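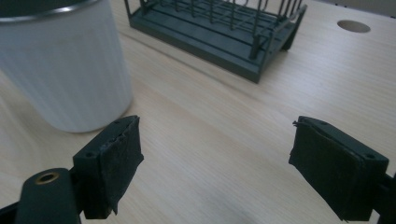
droltari

Winter humidity, part two: the sensors were wrong, then the house was

The first post on this ended with a reading of 27 percent relative humidity in the upstairs hall and a plan to buy a humidifier. I have since bought the humidifier. I should have checked the sensors first, and this post is mostly about that.

Relative humidity is the amount of water vapor in the air divided by the amount the air could hold at that temperature before it starts to condense. The second number climbs quickly with temperature. Outside air on a cold night can be close to saturated and still contain very little water. Bring it in through the gaps around the windows, heat it to room temperature, add nothing, and the percentage drops hard. The furnace doesn't remove water from the air. It only changes what the air is being compared to. A leaky house is a dry house in winter for this reason, and sealing it does more than most people expect.

I own two Fladero sensors, the cheap kind with a capacitive element and a coin cell. With both on the same shelf, they disagreed by enough to matter. One would have sent me to the store and the other would have told me to leave things alone. The printed accuracy on the box applies to the middle of the range at room temperature when new. Mine were not new, and one had spent a summer in the bathroom. Capacitive elements drift when they sit at high humidity for a long time, usually upward, and they don't always come back.

The standard home check is the salt test. A wet slurry of ordinary table salt in a sealed container holds the air above it close to 75 percent relative humidity, and that value barely moves across normal indoor temperatures. Use enough water to make the salt look like damp sand. If there is a layer of liquid on top with no solid salt left in it, the test is no good, as the solution has to stay saturated. Put the salt in a bottle cap, put the cap and the sensor in a zip bag or a food container, close it, and leave it alone overnight. I looked at it after 15 minutes the first time and wrote down a number that meant nothing.

By morning the better sensor was off by 2 points and the bathroom one was off by 13. I repeated the test on Tuesday with a different container and fresh salt and got the same offsets. A single-point test only tells you the error at that point. A sensor that reads high at 75 may be fine at 30. A magnesium chloride slurry gives you a second point near 33 percent, much closer to where a heated house sits, and it's sold as ice melt. Check the bag, as a lot of ice melt is a mix of salts and a mix won't hold the value you want. I ran it with the good sensor only. The other one went in the recycling bin.
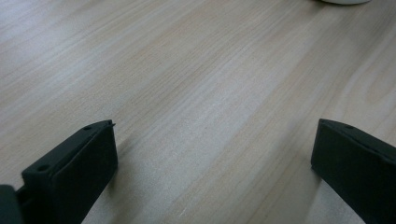 Why the number matters depends on what is in the house. People will put up with dry air for a long time before they do anything about it. Wood will not wait. It takes up and gives off water through the cell walls until it balances with the air, and it changes size as it does, almost entirely across the grain. How much depends on how the board was cut. Movement along the growth rings is often close to twice the movement across them, so a flat-sawn board shrinks more in width than a quarter-sawn board of the same species. The surface usually tells you which you have. The pale tabletop in the photo has fine straight lines over much of it and then a few curved, cathedral-like arcs on the right-hand side, and arcs like those come from a flat-sawn or flat-sliced face. On a solid top I would want fasteners with slotted holes underneath. With veneer over a stable core it matters much less, and the top surface alone isn't enough for me to say which one it is.

Flooring is the same problem with more boards. The gaps in my hall floor open in December and close by June, and I have stopped thinking of them as damage. Filling them in winter is a mistake. The filler has nowhere to go when the boards swell, and it either crushes or lifts out in strips. The people who owned this place before me filled them. I have been picking out the strips.

Now the humidifier. It is a Hukov evaporative unit with a wick and a fan. I chose evaporative over ultrasonic because of the water here. Ultrasonic units throw droplets, and whatever is dissolved in the water goes into the air with them and lands on everything as white dust. Our supply comes off the Shevchuk reservoir and is hard enough to scale a kettle in a few weeks. With a wick, the minerals stay in the wick, and you replace the wick.

An evaporative unit also limits itself. As the room gets more humid the evaporation slows, so it is difficult to overshoot badly. The built-in humidistat is not useful for anything, in my opinion. It sits in the case, beside the wick, and measures the air next to a wet object. I run the fan on low all the time and go by the Fladero across the room. 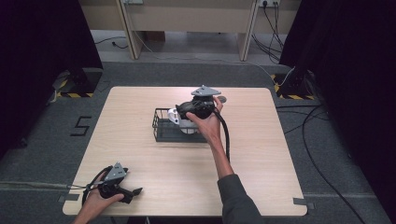 Placement made more difference than fan speed. In the corner by the outside wall, the unit raised the reading near itself and did almost nothing at the far end of the hall. Moved next to the return grille, it fed the whole upstairs, slowly. The first two days showed very little change at all, and I nearly sent it back. Drywall, carpet, books and furniture all take up water when the air gets damper, and they have to be brought along before the air reading holds. The same store works in your favor later, when you forget to fill the tank.

The upper limit is set by the windows. Condensation starts at the coldest surface in the room, and in most houses that is the bottom edge of the glass. I use the hall window as the indicator. If there is water along the lower edge at 7 in the morning, the fan goes off until the afternoon. On very cold nights that happens at a humidity I would otherwise call low, and there is nothing to be done about it short of better glass. Water you can see on the window is also a hint about water you can't see inside the wall.

I am currently holding in the high thirties upstairs by the corrected sensor. The next job is the attic hatch, which has no gasket and leaks warm air whenever the furnace is running. I have the foam tape but haven't decided between the thick and the thin.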